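Bears, Bagged: Packing Up for the Winter

So the bears are going to Lavness! I've been putting this off since spring, and then September came around and the shelf in my sister's hallway was finally free, and I ran out of excuses. For anybody new to these pages, I collect soft toys, mostly bears, mostly brown, and mostly not worth a cent. I like them when they've been squashed a little. They've lived on top of my bookcases for years, and every time I pulled down a cookbook I got a face full of dust and at least one paw.

Last year's packing was a mess and I'll own up to it. I stuffed everything into one big carton from Poirier (a very nice carton, nothing wrong with it) and when I opened it after the holidays the bears on the bottom had gone flat as pancakes, and one of them had picked up a streak of blue from a knitted whale. Hence the new system, which is a cloth first, then a bag, then the shelf.

I'm calling this a gallery, though I'm terrible at remembering to take pictures once I get going. The spare cloths and the shelf will have to wait for another page.

Cloths first. I tried old pillowcases and they were too big and slid off. Dish towels were fine, but then I had no dish towels. What I like now is something gray and a bit felty, heavy enough to stay where you lay it and soft enough that it doesn't drag the fur the wrong way. I start at the head end and leave the legs for later, mainly so the ears get settled before anything else gets tucked in. Ears are the worst! Fold one over in September and it'll still be folded at Easter.

Then there's the bag. I want clear ones so I can see who's who without opening anything, and I want them to stand up by themselves while I've got both hands full of bear. A floppy bag on a slippery table will drive you up the wall. Give it a frame of some kind and it's a whole different afternoon.

The brown bear on the table, with the gray cloth over his top half and the clear bag standing open on its white frame to the left.
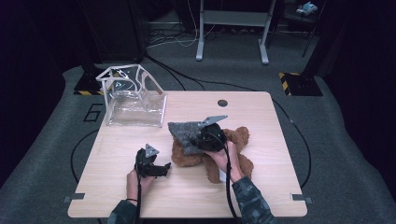

Remo Testa says he'd never shut a bear up in plastic for a whole winter, cloth or no cloth. He lost a rabbit that way, stored in a damp closet with the bag tied tight, and the smell never came out of it, not with baking soda, not with a week on the porch. He uses cotton drawstring bags now and writes the name on the outside in laundry marker. If it has to be plastic, he says, leave the top open a little and don't put it anywhere near an outside wall.

Good points, all of them, and I've taken the one about the outside wall to heart. The shelf in Lavness is in the middle of the house, next to the linen closet, and it stays dry. I'm still going with clear bags but I fold the top over loosely now and skip the tape. Cotton would be lovely but I know myself, and I'd be untying every last one in November looking for the one I wanted.

A few things I've picked up along the way, in no order at all. Brush before you wrap. An 18 liter bag holds a medium bear with his legs straight out, and if he's a sitter he'll want something wider. Put the arms down at the sides. Don't press on the nose! Hae-won Seo told me to check the seams under the arms before anything goes away, and I found a hole on the very first bear I picked up, so there went that evening. The bear from Fosuvside has to go in last every year since his stuffing shifts if anybody sits on top of him.

The big panda isn't going anywhere. He doesn't fit in any bag I own, and he's quite happy on the chair by the window where he's always been. The four little ones from Tovberg are staying too, up on the cookbook shelf with more room than they've ever had.

If you've got a good way of storing the ones with glass eyes, write and tell me. I've been wrapping those in tissue under the cloth and I'm not sure about it. I'll put up the shelf pictures when everybody's on it.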